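2024-02-29

Rate checker, Clorkach account

Picked up where I left off with the price gaps on the Clorkach hotels. The morning run flagged the Cuvville house again: the booking sites were showing a lower price for a double than the hotel's own site. Same room type, same dates, same cancellation terms as far as I can tell.

First guess was tax. The own site shows prices with city tax in, and one of the booking sites adds it on the last page. Took the tax out on both sides and ran it again. The gap got smaller but did not close, so tax is part of it and not all of it.

Second guess was the member discount. Our checker goes in with a clean session, so it should never see member prices. Looked through the saved pages and found that on phone layouts the member price is printed in the same spot as the public one, with a small label next to it. The parser was reading the number and skipping the label. Fixed that on my branch. The label is now saved as its own field and anything with a label is left out of the comparison. Not merged yet.

After the fix, 20 test searches on the Cuvville house:

one night, booked well ahead: no gap
one night, booked for the same week: no gap
weekend stays: gap in 3 searches
stays of 4 nights or more: gap in 2 searches

The weekend ones all come back to a single reseller, Agbenyega. They seem to be selling rooms that were meant to go out only as part of a package with travel. I can't prove that from the prices alone. Sent the saved pages to the account side so they can ask Clorkach whether Agbenyega has a package contract, and what it says about selling the room by itself.

The long stays look like our own fault. Julalero applies the long stay discount per night and rounds each night up, where the booking sites round once on the total. Over four nights that is enough to trip the alert. Two ways to deal with it: change the rounding in Julalero, or let the checker ignore very small gaps. I would sooner change the rounding. If we loosen the checker we will miss the real ones that start small.

Also noticed that the alert mail still lists hotels by internal code. The front office people can't read those. Put the hotel name first and the code in brackets after it. Wording otherwise left alone.

To do:
merge the label fix once somebody else has read it
ask for the rounding rule in writing from the Clorkach revenue desk
rerun the weekend searches with Agbenyega filtered out
check whether the June dates are loaded yet, half of them came back empty 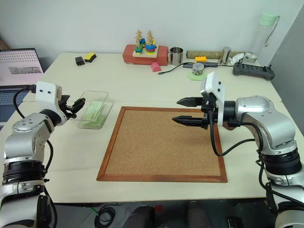 On the June dates, I had a quick look before closing up. The rooms are loaded but the prices are not, so the empty results are correct and the checker should say "no price" where it now says "sold out". Adding that to the branch as a separate change.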